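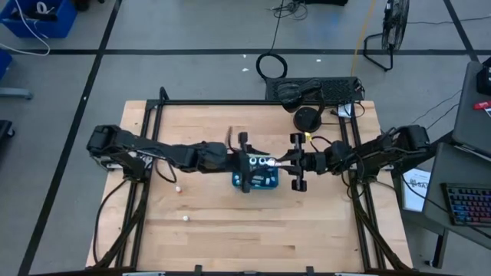

Two-arm bench, fixed camera view, blue bin task.

Bin sorting with two arms: how many demonstrations before you stop?

kestrel_ohm
Posted May 2025

We are collecting teleoperated demonstrations on the bench at the top of the thread. Mixed small parts in a blue bin, one gripper each side, both working over the same bin. Project name is Birkside, if anyone has seen the earlier thread on mounts.

We have 2,000 episodes so far. The policy trained on them reaches the bin reliably. It is poor at choosing which arm should go in first, and it hesitates when both grippers are over the bin together. My plan is to go to 3,000 with the same protocol and retrain. Does anyone have a reason not to?

torque_limit
What is the protocol? "Same" could mean anything. Is the bin in a fixed position, do you reshuffle between episodes, how many operators?

kestrel_ohm
Bin position is free within a marked square. Parts are tipped out and put back every tenth episode. Operators: 7, unevenly spread. Two of them did more than half.

torque_limit
Then I would not record another thousand yet. Your hesitation is probably operator disagreement. One person leads with the left, another with the right, and the model averages the two. Split the set by operator and look at which arm crosses the bin edge first.

pallet_nine
Disagree in part. Averaging was a real problem with plain regression. If the policy head can represent more than one mode, mixed habits are tolerable and even useful. I would look at the parts first. Small white, grey and dark pieces packed together, plus what looks like something shiny at the tips of the right gripper. From a fixed camera, with both grippers over the bin, you can't see much of what is being grasped. Do you have wrist cameras in the training input?

kestrel_ohm
Yes, one each side. The fixed view is used as well, at lower resolution. The head is diffusion, so it can hold several modes in principle.

pallet_nine
In principle. Check it by sampling the same starting state many times and plotting the first second of motion.

drossel
We had this on the Kornton cell. More data did not fix it. What did was writing down a rule: the arm nearer the target part goes, the other holds back at a set height until the first is clear. Discarded 284 episodes that broke the rule and retrained on the rest. The hesitation went away.

torque_limit
Same conclusion as mine, then.

pallet_nine
It shows that a rule works. It doesn't show the data was bad without one. You also lose the cases where both arms have to be in the bin together, and the picture suggests this task has them.

drossel
Fair. We had a wider bin and almost never needed both.

fen_loop
Separate point. There are two small white objects on the wood to the lower left of the bin. Are those part of the task or left over? If stray parts stay on the table in some episodes and get cleared in others, label that. Ours learned that a part outside the bin meant the episode was nearly done, and it would stop early. Took us until December to find it.

kestrel_ohm
We have no field for it. Parts on the table are allowed, and operators may pick them up or leave them. I can see that being a problem.

fen_loop
Add the field now and backfill from the first and last image of each episode. It is dull work but quick if you use a grid view. The Emen labelling tool will do it, and so will a spreadsheet.

ruttle
Also fix the lamp. There is a desk lamp at the far right of your table with a bent neck. If operators adjust it between sessions, the shadows in the bin shift with it. Either tape it or vary it on purpose.

torque_limit
Vary it on purpose. Taping it gives you a policy that works under one lamp.

ruttle
Tape it until the arm choice is sorted, then vary it. Changing both at once tells you nothing.

kestrel_ohm
Done the split. The two busiest operators lead with opposite arms. Sampling from one state gives two clusters and a smear between them, so both of you have a case. I will write a lead rule with an exception for two-handed picks, add the stray part field, and record up to 284 new episodes before deciding on the rest. I am also borrowing the Fallahi replay script to filter the old ones.

pallet_nine
Post the plots with the axes labelled this time.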